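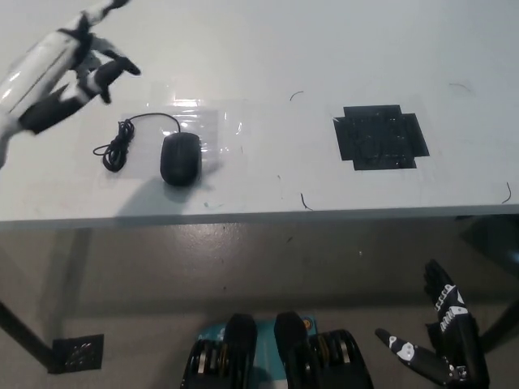
DRIKVILLE, May
By the Gavalas workshop desk

Good news from our end of Drikville — Gavalas is opening a free desk clinic this month, and I'd love for you to come by. I'm the one who runs it, so I get to write the announcement too, and I'll try to keep it short (I won't manage).

The clinic is called Revora, and it's all about the small stuff on top of your desk. Mice, keyboards, cords, the charger you keep fishing up off the floor. We meet in the back half of our shop on Pladutari Street, with plain white tables to work on, and you bring whatever is bugging you at home. A session lasts 60 minutes and there's room for 11 people at a time, which means everybody gets a decent stretch of table to spread out on.

Why desks? Well, I've been selling office furniture for 27 years, and what people complain about most once the new desk is in has very little to do with the desk. It's the cables! Somebody spends good money on a lovely clean surface and a week later there's a cord dragging across it every time they move the mouse. I've gone home with customers' desks on my mind more often than I'd like to admit.

So we start with the mouse. A plain black corded mouse is a great thing to practice on, and you probably have one in a drawer. You'll learn to gather the spare cord into a loose coil and park it to the side, leaving enough slack for your hand to move freely. Loose is the word I'll be repeating all evening. Please don't wind a cord tight around the mouse itself, it's hard on the spot where the cable comes out, and I've thrown away a few good mice that way.

Then comes tape, my favorite part. We use clear tape and black tape, and they do different jobs. Clear tape on a white top nearly disappears until the light hits it, so it's handy for marking off a patch without shouting about it. Black tape is for when you want to see the spot from across the room. Lay a few strips side by side and you've got a parking place for a mouse or a coffee mug that even a busy household can't miss. Mine always come out a bit wrinkled and with little tabs sticking out past the edges. That's fine. You can trim yours if you're fussier than I am.

We'll also go over getting tape back off a tabletop, which people ask me about all the time. Peel slowly and low, almost flat against the surface, and test a corner first if the desk is painted. If there's any sticky stuff left behind, a damp cloth and a drop of dish soap is where I'd begin. I'll have a few old tops set aside for you to try it on, so you don't have to learn on your own furniture.

Other things on the list for the first month: where to put a power strip so you can still reach it, how to label plugs so you don't shut off the router by mistake, and what to do with the pile of cords you can't identify (we have a box, bring them along). We've planned 13 sessions so far, most of them in the early evening, starting at 6:30 p.m. The first one is already filling up, and I'm thrilled about that.

There's no charge and nothing to buy. Tape, cloths and labels are on us. Kids are welcome as long as a grown-up comes with them, and the tables are a comfortable height for sitting or standing. If you use a wheelchair, come in through the side door on the parking lot side, it's the wider one.

To save a place, stop in at the Gavalas counter or call the shop during opening hours and ask for Revora. Newspapers and neighborhood newsletters are welcome to sit in on any session — just let us know ahead of time so we can keep a chair for you.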